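Laundry Room Attendant, part time – Larus Guest House, Vurnthorpe

We are a small family guest house and we look for one person who will take care of our laundry. The job is free from now, as our colleague moved away in August. We wash for the house and also for guests who stay longer and bring us their own clothes. Many of them are families with small children.

The work is 7 hours a week, divided over two mornings. In the season it can be up to 100 hours in one month, but only if you agree to it. Extra hours are paid the same as normal hours, and we write the plan together with you.

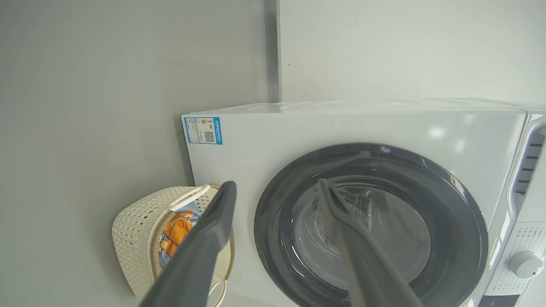 Your working place is the laundry room on the ground floor, behind the breakfast room. You will load and unload, choose the right program, and keep the room clean. Our washing is done in a front loader with a round glass door, so you have to bend down many times in a morning. Please think about this if you have problems with the back or knees. The program is chosen with a knob, and I will show you which ones we use for towels, for colors and for baby things. Detergent is measured with the cup, please, also when you are in a hurry.

What you will do:
Sort the clothes and check all pockets
Wash, dry and fold
Keep the clothes of each guest separate from the others
Wipe the door glass and the rubber after the last wash
Clean the filter on the second morning
Write down what is missing or damaged

The clothes of guests come down in baskets, one for each family. Please never put two families in one wash, even when there is only a little. Last year we sent a child's pajamas to the wrong country and it took weeks to get them back.

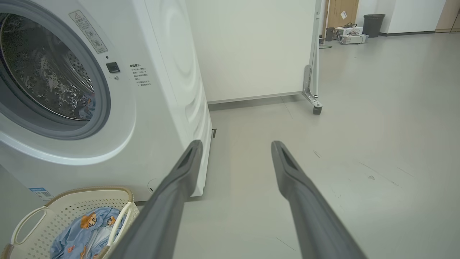 Laundry room, with a light blue cartoon-print garment in a basket by the machine.

Who we look for: a calm and exact person who can work alone. You don't need experience from a hotel. You should read simple English, because the plan and the notes from guests are in English. Some printing on the washing machine is in Chinese, but you don't have to know this language – we have a sheet with the translations.

We offer a written contract, breakfast on working days and paid training on the first two mornings. Bus passengers get the ticket paid.

To apply, please write a short letter to Irena Urbańczyk, Larus Guest House, or leave it at the reception. Tell us which mornings are good for you and when you can start. A photo is not necessary. Letters are accepted until Oct 6, 2023, and everybody will get an answer, also if it is a no.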